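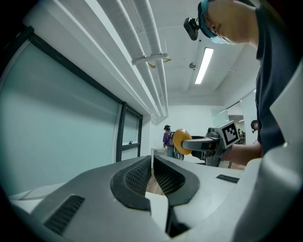 What do you do with a small office room that has one table in it and not much else? Leave the table where it is, clear the top every evening, and stop buying things to put round it.

Blog > Rooms > The small one at the back

December
by Illia Kushnir

Quick one tonight, kettle's on and I've got 17 tabs open. Been meaning to write up the small room for ages. Glass walls, frosted, black frames. Brown wood-look floor. White table in the middle.

Had the table against the wall at first. Terrible. You sit facing nothing, knees in the corner, and only one side is any use. Pulled it out and now you can stand at it, lean over it, get at it from more than one side. Much better. Should of done it months ago.

The top has one of those little round grey grommets for cables near the corner. I ignored it for weeks and had wires hanging over the front. Now the lamp lead goes down through it when the lamp's out, and the lamp lives in the cabinet otherwise. 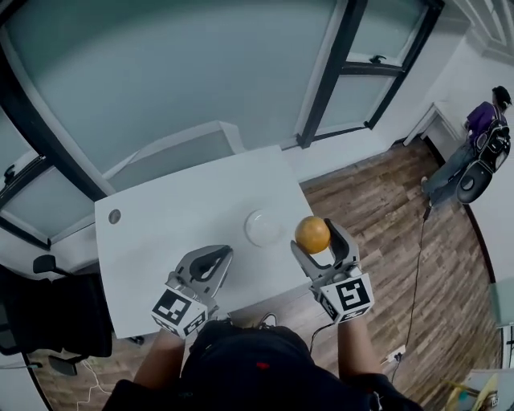
Orange ball, white dish, white table. The frosted glass is behind.

Things on a white top really do stand out, I like that. Also every crumb and pencil mark, I like that less. Warm water, drop of washing up liquid, old tea towel. Tried a spray from Emberg and it left smears so back to the tea towel.

The low white cabinet was a Furtado one, 182 from the shop in Drodulden, and they wanted 17 more to carry it up. Carried it myself. Regretted it by the second landing. There was a taller one for 217 but it would've blocked the light comming through the glass, and that light is the whole reason I like the room.

Floor next. It's fine but chairs mark it. Felt pads, the stick-on sort, they last a month and then you find them under the skirting.

Right, kettle.

Comments

Marcelino Furtado
No relation to the cabinet before anyone asks. How do you get fingermarks off the frosted glass? Mine look awful by teatime.

Illia Kushnir
Damp cloth then a dry one straight after. Don't scrub.

tranov_tess
pulled my desk out from the wall after reading this, now I keep walking into it

flat1511
Felt pads: get the ones with a nail in. Stick-on are useless.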